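Progress report to the funder, second period
Project: Collection of two-hand examples for household and office tasks
Prepared by the Purnberg site
23 June 2018

1. What this report covers

This report describes the work done at Purnberg since our first report in October. It covers the collection of examples, the checking of examples, the first training run, the money that was moved between budget lines, and the plan for the next period. The Julport site sends its own report and we repeat its results only where they change our plan.

2. State of the collection

At the closing of this period we hold 2032 accepted examples. One example means one full task from start to end, made by one operator with a gripper in each hand. We do not count practice takes, and we do not count takes where one of the two recordings is missing. In the same period 307 takes were rejected. They are kept on a separate disk, so that we can look at them again if the rules of acceptance are changed.

The agreement asked for 30 different tasks. All of them have been started, but they are not equally filled. Picking up, placing and handing over from left to right are well covered. Folding cloth and closing lids are behind. Closing lids is slow because one hand must hold the container firmly and the other must turn, and many operators let the container slip in their first tries.

We would like to mention that the number of accepted examples is lower than the line we drew in the original plan. The difference comes mainly from the first weeks, when the two grippers did not keep the same clock. Examples from these weeks were not counted at all. After the clock was corrected, the weekly number became steady and has stayed so.

3. Places of recording

In the first period everything was recorded at one table in the small laboratory. The reviewers of the first report advised us to have more variety in rooms and light, and we followed this advice. We now record in shared parts of the building also, where people pass and talk, and where the daylight changes during the session.

The change of place brought some difficulties. Daylight from large windows makes the picture too bright in one part and too dark in another, and with the wide lens on the grippers a window is in view very often. We tried to record only with blinds fully closed, but then the examples looked too much like those of the laboratory. Our present rule is that the blinds may stand at any height, and the operator writes the height on the session sheet.

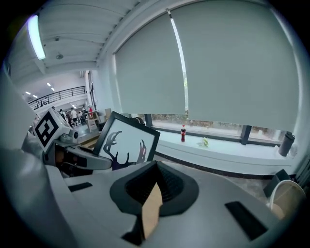
The second difficulty is the position of one gripper in relation to the other. We calculate it from the square marker, and for this the marker must be seen by the camera of the opposite hand for a good part of the task. When the operator turns the wrist too far, the marker is lost. In short tasks the loss can be repaired from the movement before and after. In long tasks the error grows, and the take is rejected. We have added a short exercise for new operators in which they move both hands slowly and see on a screen when the marker is found.

We also remind operators not to arrange the background. Bottles, cups and other small objects on a sill or a side table should stay where they are. A learning system trained only on cleaned rooms will have trouble in rooms which are in use.

4. Checking of examples

Each example is now checked two times. The first check is automatic and looks for missing frames, a stopped clock and jumps in position. The second check is done by a person, who watches the take at double speed and marks the start and end of the task. In the first period the second check was done only for a sample. Doing it for all takes costs us more hours than planned, but it found mistakes the automatic check cannot find — for example a task that was recorded under the wrong name.

The written rules for acceptance were revised once. The old text said that an example must be "successful", and two checkers could read this word differently. The new text gives an end state for every task.

5. First training run

A first model was trained on the part of the collection which was ready at that time. It was tested by the Cusi group on their own arms, with 170 trials. The results for placing and for simple handing over are encouraging. The results for lids are weak, as we expected from the small number of examples. We ask the funder not to use these results outside the project yet. The test objects were similar to the training objects, and a test with new objects is needed before any claim is made.

6. Budget

Spending is within the total. We moved a part of the travel line to the line for checking hours, as was agreed by letter. The spare finger pieces were ordered earlier than planned, because the soft material wears at the tip and a worn tip changes the grip. One further movement may be needed for storage, and we will write about it separately before anything is spent.

7. Plan for the next period

The first aim is to fill the weak tasks, beginning with lids and then cloth. No more examples will be made for simple placing until the other tasks have caught up.

The second aim is to open recording at Kimville, where we have been offered two rooms and a kitchen. One pair of grippers will move there. The Julport site will lend us a second pair for the time of the setup, and has asked to receive the revised rules of acceptance in return.

The third aim is to prepare the collection for delivery. The folder structure is decided, but the description of each task must still be written in a form that an outside reader can follow. People who pass in the background must also be made unrecognizable before delivery. We have tested one tool for this and it misses persons who are small and far away, so a second tool will be compared with it.

8. Points where we ask for a decision

We ask the funder to confirm that the rejected takes may be kept until the end of the project. We also ask whether the delivery should contain the original wide pictures, the corrected ones, or both. Keeping both would need nearly double the space, and we would like to have the answer before the storage order is placed.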